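About Us

Hi, I'm Prasetyo, and I read other people's contracts for a living.
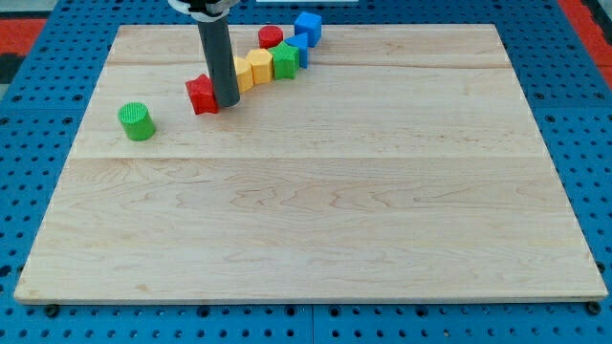
Well, contracts and license terms and permission letters and those long emails where a publisher says yes in the first paragraph and then takes it all back in the fourth. Oneck is a small copyright and permissions office. We help authors, teachers, little publishers, museum shops, podcasters and the odd church choir find out who owns the thing they want to use, ask for it properly, and keep the paperwork somewhere they can find it again.

I should say up front that we're not a law firm. I'm not a lawyer and I won't pretend to be one on a web page! If your question is "am I being sued," please go and talk to an attorney, today if you can. If your question is "can I put this poem on page 31 of my workbook," then you're in the right place and I'd love to hear from you.

How it started

I used to work in the permissions department of a textbook publisher. There were 8 of us in one room with one window, and my corner was song lyrics. If you've ever tried to clear two lines of a pop song you'll know what my days were like. You write to one company, they own half of it, the other half belongs to the songwriter's cousin's company, and the cousin is on vacation. I loved it. I know that's strange. I liked the digging, and I liked the moment when a signed form came through and the editor down the hall stopped sending me messages with red flags on them.

Then the department was folded into another one in a different city, and I didn't want to move. A friend who was putting together a family cookbook asked me if she could use some old magazine illustrations, and I spent a weekend finding out for her (two were fine, one needed a fee, and one we never did trace, so she left it out). She told her writing group. The writing group told everybody else they knew, and by May I had enough work to stop looking for a job.

The name Oneck doesn't mean anything. I needed a web address that was free and short enough to spell over the phone, and people still ask me to spell it.

What we do all day

Most of it is clearance. You send us your list – quotes, photos, maps, charts, lyrics, whatever you've got – and we go through it line by line. Some items turn out to be in the public domain. Some are under an open license that asks you to credit the maker in a certain way, and we write the credit line for you. The rest need asking for, so we ask. We chase, too. A good half of this job is writing a cheerful third email.

We also look at publishing agreements before you sign them, in a plain reading sort of way. I'll mark up the bits that say who keeps the copyright, how long the license runs, which territories and formats it covers and what happens when the book goes out of print. You'd be surprised how many people have handed over audio rights without noticing there was a line about audio. If I see something that worries me I'll tell you to take it to a lawyer, and I keep a list of ones who answer the phone.

And we register things. If you've written a book or a set of lesson plans or 80 knitting patterns, we can help you get the forms filled out and the copies sent in. It's dull work and I put music on for it.

The tools (sorry, there are a few)

We keep every request in a database called Varkidico. It records who we asked, when, what they said and the exact words of the license, and it sends me a nudge before a license runs out. You get your own login, so you don't have to write to me to find out where things are, although plenty of people do and that's fine.

Nasution is our newsletter. It goes out when there's something to say, so please don't expect a schedule. The last one was on what "noncommercial" means in a license, and it got more replies than anything I've ever written – mostly from teachers who sell worksheets on the side and were a bit nervous. I answered every one. It took a while.

Havora is the newest thing, a set of template letters you can download and use yourself. There's one for asking to reprint a photo, one for quoting from a letter that was never published, one for when the publisher has closed and you're trying to find out where its catalog went. If your project is small, start there. You may not need me at all.

What it costs

A first look at your list is free if it's a single page. After that I charge a flat fee of $300 for a book-length project, and the fees that rights holders ask for are separate. Those go straight from you to them and I don't take a cut. If I think your list is going to be a monster, I'll tell you before we begin, and we can talk about which items you could live without.

About fair use, seeing as everybody asks

No, there isn't a magic number of words. I wish there were! Fair use depends on what you're doing with the work, what kind of work it is, how much you take and what it does to the market for the original, and two sensible people can look at the same page and disagree. I can tell you what publishers usually accept and what they usually push back on. I can't promise you how a judge would see it, and I'd be wary of a website that does.

Giving credit is a separate matter, by the way. It's good manners and often a condition of a license, but a nice footnote doesn't stand in for permission where you need it.

Getting in touch

Email is best. Tell me what you're making, who's going to publish it (you, if it's you), how many copies or downloads you expect, and when it has to be finished. Attach your list even if it's a mess. I've had them typed up in spreadsheets and I've had them written on the back of a seed packet and photographed, and I can work from either.

I read everything in the morning and write back after lunch. If your deadline is this week, put that in the subject line and I'll move you up.

Prasetyo Goh
Oneck Copyright & Permissions
Page last updated 29th March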